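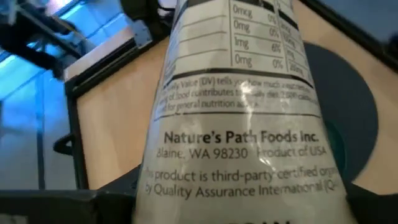
Has anyone here seen Drasora live since they went from five members down to four? My sister and I have tickets for September and we're both a little nervous, because Hefin Meredith sang nearly all the high parts and I can't picture "Candside" without him. I'm typing this at the kitchen counter with my snacks for tonight's replay of the old tour show, and the panel on the white bag says 6% next to one thing and 0% on the lines around it, so clearly I'm taking great care of my health while I worry about a boy band. Anyway! Do they still do the older songs, or is it all from the new album? And is Hefin really going solo or is that just fan talk? We're driving 70 miles for this so I'd love to know what we're in for.

Posted Wed 8 April

Rusard

I saw them in the winter and had a great time, so please don't worry too much. They did 16 songs and 8 of those were from the first two albums. "Candside" is still in there, but they sing it lower now and the crowd takes the high part at the end – I cried, not ashamed of it. The new stuff sounds way better live than it does on the album. They also stop in the middle and sit down for a few slow ones, just a guitar and the four of them (my favorite bit of the night). Get there early if you want a shirt. The line was up to an hour when I went and they ran out of mediums before the opener came on.

As for Hefin, all I know is what he said when he left, that he wanted to write his own songs. I haven't heard a solo single yet.

Howells

not the same without him imo. save your money

Rusard

Howells, did you go, though? I'd still say go. Oh, and bring earplugs if you're on the floor, my ears rang all the way home.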